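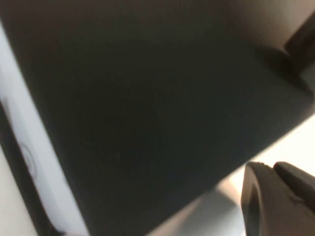

Wk 6 - Stocktake and shrinkage (retail ops)

Bring the Lastton handout from last week, we'll be going back to it.

What shrinkage is
Gap between what the books say you have and what's on the shelf. Theft is only part of it. Also breakage, short deliveries, wrong scans, stuff put away in the wrong bay.

Worked case: Trirkside store
Book stock 3212 units. Counted 2949. Gap = 263.
Shrinkage rate = gap divided by book stock, so 263 / 3212 = 8.2%. Very high for a homewares shop. Ask why before you write it off.
Check in this order:
1. Recount the worst bays, different person
2. Delivery dockets against invoices
3. Returns that never got scanned back in
4. Transfers to other stores (Wavevby was sent stock in August, paperwork came late)

Common slip: using counted stock on the bottom of the fraction. Don't. Half the class did this in the quiz.

Cycle counts
Small counts often, instead of one big one at end of year. Fast sellers get counted monthly, slow ones twice a year. Shop can stay open. Downside is you need someone organised to keep the roster going, and it's the first thing dropped when its busy.

Cut-off
Pick a time, say 6 pm. Nothing moves after that till the count's finished. Late deliveries go in a seperate area, tagged, not counted.
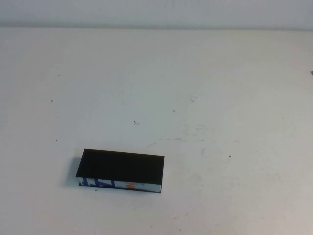 For next class
Read the Nugroho case, first half only. Work out the rate if book stock is 1459 and the count is 1421. Show working, one decimal place. Calculators fine.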